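Project report, 2nd draft – Faith Nyanda
Partner: Benedito Holanda (planner, most of the config files)

## What we set out to do

Sort mixed medical supplies from one work surface into bins with a single arm. The arm and low-level controller were given to us. Our job was the software on top: finding the item, choosing a grasp, planning the move, deciding which bin. We called the whole stack Mowat. The bit that chooses grasps is Coltent, and that's where most of my time went.

Benedito's planner is separate and talks to Coltent over a plain message queue. Nothing clever. We tried sharing memory in July and spent too long chasing crashes.

## Setup

Bins down one side, cardboard over the work surface, items put down on the cardboard by hand. The cardboard was a software decision really. Bare aluminium gave us terrible depth readings – big holes wherever the slats reflected – and matt brown fixed most of it without touching the code. It brought its own problem, see Perception.

Bin positions are hard coded in a YAML file, measured once with the arm in hand-guide mode. If anyone knocks a bin the numbers are wrong. Should of made that automatic, ran out of time.

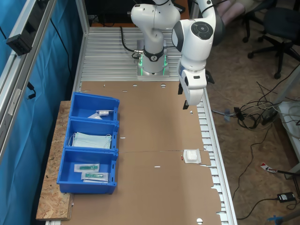

*Fig. 1: The bench, with the bins on the left and a single white packet on the cardboard.*

Sorting rule is a lookup table: class in, bin number out. Anything unknown goes back to the operator as a prompt on screen. We did try a "best guess" bin for unknowns but the supervisor at Zasthorpe wanted it out and I agree with her now.

## Perception

Two views, one fixed overhead and one on the wrist. Overhead finds candidate blobs, wrist view refines before the grasp. The segmentation model was fine-tuned on 1000 labelled images, all labelled by the two of us, so the labels get lazier towards the end (mine mostly).

What went wrong:

- White packets on brown: fine.
- Clear packaging: bad. The mask comes back as several bits and Coltent picks the biggest bit, often a corner.
- Slots and seams in the cardboard: picked up as thin white items. Fixed with a minimum width filter plus a static mask of the sheet. The mask has to be redone every time the sheet moves, takes a minute.

I'd wanted to drop the overhead view completely. Tried it for one run. Wrist only is too slow, the arm has to sweep the surface first.

## Grasp choice

Coltent scores each candidate on three things: width against gripper opening, distance from the mask edge, and clearance to neighbours. Weights set by hand. Benedito wrote a little tuner for them but it overfit to whatever we had on the bench that day.

Soft items needed their own branch. With a rigid item you can close to the measured width minus a margin. With a soft one the width you measured is meaningless once the fingers touch it, so for these we close slowly in steps and stop on motor current. Threshold is per class and lives in the same lookup table as the bins. Bit messy but it meant one file to edit.

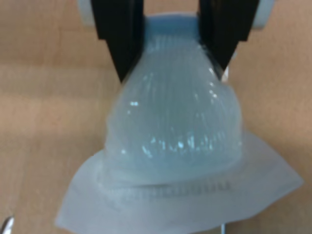 *Fig. 2: Pinch grasp on a soft, ribbed translucent item, fingers at the narrow top.*

The scorer likes narrow necks and it's right to – less material to squash and the rest can hang. But it also likes loose flaps of packaging, for the same reason, and those are poor grasps. Added a penalty if the candidate region is flat in the depth map. Helped, not a full fix.

## Planning and control

Planner is sampling based, with a fixed set of via points so the arm doesn't do anything surprising near the bins. Early on it would find a legal path that swung the elbow right out over the side of the bench. Legal, horrible. Via points got rid of that.

The bin approach was the other sore point. The arm model had the gripper as one box, open or closed, so with the fingers wide the planner thought it was narrower than it was. We now send the real opening width with every plan request and grow the collision shape to match.
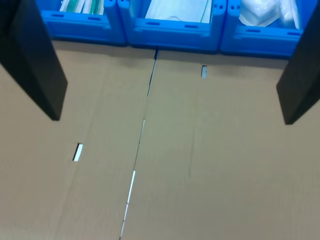 Bin walls are in the collision map as plain boxes, 9 mm thicker than measured. Contents are not modelled at all. Fine while bins are low, but once stuff bulges over the front wall the planner doesn't know about it. On the list for whoever picks this up.

Control loop itself we left alone apart from a speed cap over the bins.

## Testing

203 pick attempts logged with the final weights. I'm not putting a single success rate here, because the logger marked a pick as good whenever the fingers stopped before fully closed, and that counts grabbing a fold of cardboard. Benedito is re-checking the logs against the video for the final version. Table to follow in appendix.

What the logs do show reliably is timing. The slow step is the wrist view refinement, not planning like we'd both assumed. Most of it is waiting for the arm to settle. Jonatach, the logging tool we used, timestamps each stage so this was easy to pull out.

## To do before hand-in

- Results table (BH)
- Better pick check, maybe compare wrist view before and after the lift
- Redo the bin measuring section, units are mixed
- References!!
- Move all the thresholds into one config and document them (FN)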